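Chapter 7

Keeping Warm: Insulation and the Business of Trapped Air

What you will meet in this chapter
7.1 Why a coat has no heat in it
7.2 Three ways for warmth to leave
7.3 Still air and how to keep it still
7.4 Reading a label without believing all of it
7.5 Houses, flasks and other large coats

Before you start
You should be comfortable with the difference between heat and temperature (Chapter 5) and with the idea of a rate (Chapter 2). If you skipped Chapter 5, it is still there, and it is shorter than you remember.

Ask a roomful of people what a winter coat does and most will tell you that it warms you up. Ask them where the warmth comes from and they will look at the coat. This is unfair to the coat, which has no battery, no fire and no opinions. Leave it on a chair in a cold hallway overnight and in the morning it will be exactly as cold as the hallway. Wrap it around a snowman and the snowman will last longer, a result that small children find upsetting and that physics teachers never tire of.

The warmth comes from you. A person sitting still gives off heat all day long without being thanked for it, and the coat's only job is to slow down the rate at which that heat gets away. Anything that does this job is called an insulator. Wool is one. So is cork, and so is a layer of fresh snow, and so is the stale air between two panes of glass.

Air, in fact, is the quiet hero of this chapter. It is a poor conductor of heat, it weighs very little and it is free. Its one serious fault is that it will not stay where you put it. Warm air drifts up, cold air slides in under it, and the heat you were hoping to keep leaves by the nearest gap. Engineers call this movement convection. People in old houses call it the back bedroom.

Most insulation, then, is a way of holding air still. A feather does it with thousands of fine branches. A sheep does it with crimped fibers that refuse to lie flat. A puffer jacket does it with a soft filling held between two layers of thin cloth, stitched into quilted sections so that the filling can't all slump to the hem by December.
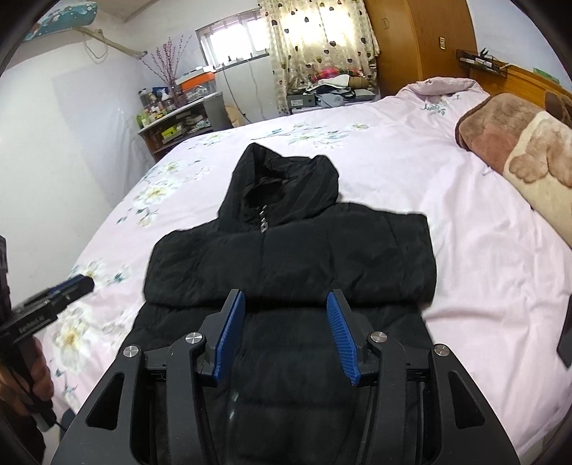 Figure 7.1 A hooded puffer jacket, partly folded. The horizontal quilting keeps the filling spread out.

The stitching comes at a price. Wherever a seam pulls the outer cloth and the lining tightly together, there is hardly any filling between them, and so hardly any still air. Heat finds these thin lines very quickly. Makers of expensive jackets get around the problem with small inner walls that keep the two layers apart, and then describe the walls at great length on the tag.

Squashing does similar damage. The filling in a jacket packed into a small bag is all still there, every gram of it, but the air has been pushed out and the insulation has gone with it. The same thing happens to a sleeping bag under the sleeper, and explains why campers who spend a fortune on the bag and nothing on the mat wake up cold along one side.

The Lesmont trial

To see how much the trapped air matters, consider a simple trial carried out in the teaching lab at Lesmont. Two identical metal cans were each filled with 800 grams of hot water and fitted with a lid. One can was wrapped in a loose quilted sleeve. The other was wrapped in the same kind of sleeve, bound tightly with string until it was as flat as a pancake. Both stood in a room kept at 19 degrees Celsius, and the class recorded the temperatures until they ran out of patience, which took 262 minutes.

The loosely wrapped can stayed warmer throughout. The mass of cloth and filling was the same in both cases. The difference lay in the thickness of the layer and the air inside it. (A third can, with no sleeve at all, was knocked over early and does not appear in the results.)

Try it yourself

You will need two jars with lids, hot tap water, a thermometer, two old scarves and some string. Fill the jars to the same level. Wrap one loosely and the other as tightly as you can manage. Read both temperatures every ten minutes and plot them on a single graph. Keep the jars out of drafts, and keep a towel handy.

Words to know

Insulator: a material that slows the flow of heat.
Conduction: the passing of heat through a material, or between materials that touch.
Convection: the carrying of heat by a moving liquid or gas.
Radiation: the spreading of heat as waves, with no material needed to carry it.
Loft: the thickness of a filling when it is free to puff up.

Questions to carry with you

Why might two thin sweaters be warmer than one thick one?
A bird on a cold branch fluffs up its feathers. What has it changed, and what has it left alone?
The snowman in the coat lasts longer on a mild day. Would the coat make any difference to him on a day well below freezing?

You may not be able to answer all of these yet. Section 7.1 begins with the snowman.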